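Drive caddy

A drive caddy (also drive tray, drive sled or drive carrier) is a removable holder that fixes a storage drive inside a computer case or disk enclosure. It sets the position of the drive in its bay and allows the drive to be taken out without reaching the screws of the case itself. Caddies are found in desktop computers, servers and external storage units.

Construction

Desktop caddies are commonly moulded in plastic, often in a bright colour so that the parts meant to be handled stand out from the chassis. Server caddies are more often metal, with a hinged lever at the front. A caddy for 3.5-inch drives may hold the drive with screws or with short pins that enter the side mounting holes. In the second type the side rails bend outwards as the drive goes in and spring back once the pins are seated.
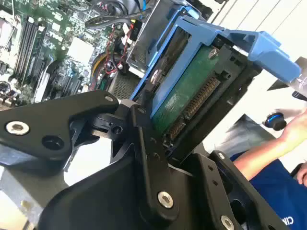 Neelam Rathore objects that the term should be kept for holders that enclose the drive on at least three sides, and that open rails ought to be treated separately. Manufacturers do not follow this distinction, and parts lists use "caddy", "tray" and "rail kit" for much the same thing.

Vibration

A spinning drive passes vibration to the case through its mounting points. Rubber grommets around the pins reduce this, though a very soft mount lets the drive move in reaction to its own head arm, which can lengthen seek times. The Waline 900, a desktop case sold from Etberg, used 4 grommets per caddy. Its successor, the Louro 64, had none and relied on the stiffness of the rails.

Retention

Most caddies are locked in the bay by a sprung tab. Pressing the tab frees the catch, after which the caddy slides out along its guides. Data and power cables are normally unplugged first, except in hot-swap bays, where the connectors are fixed to a backplane.

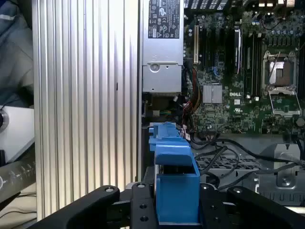

Neelam Rathore

Compatibility

There is no common standard for the outer shape of a caddy. The position of the drive's mounting holes is standardised, but the guides and catches of the bay are not, and a caddy from one case seldom fits another. Smaller 2.5-inch drives need an adapter plate or a caddy with a second set of holes.

See also: Drive bay; Hot swapping; Disk enclosure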